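Durante muitos anos pensei que fazer a cama e dobrar a roupa eram duas tarefas. Na casa onde eu cresci, em Jostov, a cama fazia-se de manhã e a roupa dobrava-se à noite, na mesa da cozinha, quando já não havia pratos. Hoje quero defender o contrário: a roupa deve ser dobrada em cima da cama, e por isso a cama deve ser feita primeiro e com algum cuidado.

Escrevo em português há 16 anos e peço desculpa se uma ou outra frase ainda dobra mal.

A mesa tem um defeito grave, que é o tamanho. A nossa mede 90 centímetros de largura. Uma camisola cabe, mas as mangas caem para os lados e puxam o resto, e a pessoa passa o tempo a corrigir. Uma manta não cabe de nenhuma maneira. Na cama, pelo contrário, o tecido fica onde o pomos. O lençol por baixo segura um pouco, como se fosse uma mão de ajuda, e podemos alisar com as duas palmas sem que tudo escorregue para o chão.

Muitas pessoas respondem-me que a cama é mole e que numa superfície mole não se faz um vinco direito. Têm razão em parte. Para camisas passadas a ferro eu também prefiro a tábua. Mas a maior parte da roupa de uma casa não precisa de vinco. Precisa de ficar plana durante um minuto, de ser dobrada em três e de entrar na gaveta. As malhas, sobretudo, sofrem mais com o cabide do que com uma dobra imperfeita.

Há alguns anos comprei um dobrador de plástico da marca Fluvby, daqueles com abas. Usei-o de setembro até ao Natal. Fazia pilhas muito iguais, isso reconheço, mas obrigava toda a roupa a ter a mesma medida, e a roupa da minha família não tem a mesma medida. Agora está atrás do armário. Depois li no boletim da Larkska, uma loja de têxteis que eu respeito, que a roupa de casa deve ser guardada por conjuntos, cada lençol dentro da sua própria fronha. Experimentei também. É bonito para quem tem conjuntos. Nós temos lençóis que vieram de três casas diferentes, e alguns já perderam o par há muito tempo.

Isto leva-me a outra opinião, menos popular. Não acho que a roupa de cama tenha de combinar. Os catálogos mostram quartos brancos e cinzentos, onde a manta repete a cor da almofada. Eu gosto de bolinhas ao lado de flores, e de um castanho pesado em cima de um azul claro. Quando a base tem muita cor, a peça que estou a dobrar vê-se melhor, com as suas bordas e as suas rugas, e o trabalho anda mais depressa. 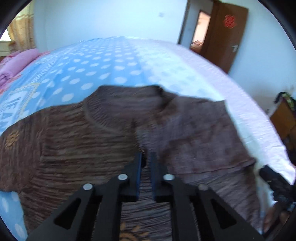
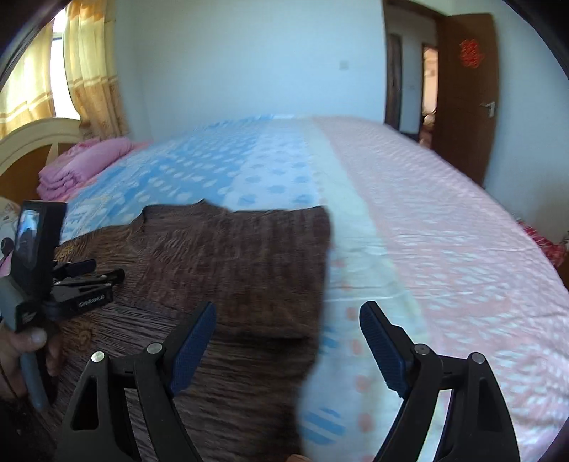
Outra coisa que aprendi tarde é a ordem. Primeiro as peças grandes, porque ocupam o lugar todo e cansam os braços. Depois as camisolas, e só no fim as meias, que se podem fazer sentado. A minha avó, na rua Symonenko, fazia exatamente ao contrário, e chegava às mantas já sem paciência. Ficavam enroladas aos pés da cama até ao domingo.

Também não concordo com os livros que prometem uma casa arrumada para sempre. A roupa volta a sujar-se, e é bom que volte, pois significa que alguém a vestiu. O que se pode pedir é que o trabalho seja cómodo e feito num lugar com luz. No meu caso esse lugar é o quarto, antes do almoço, com a porta aberta para ouvir a panela.

Se a sua mesa for grande, continue com a mesa. Mas experimente uma vez com a manta mais difícil que tiver, aberta em cima da cama feita, e comece a dobrar pelo lado que está mais longe de si.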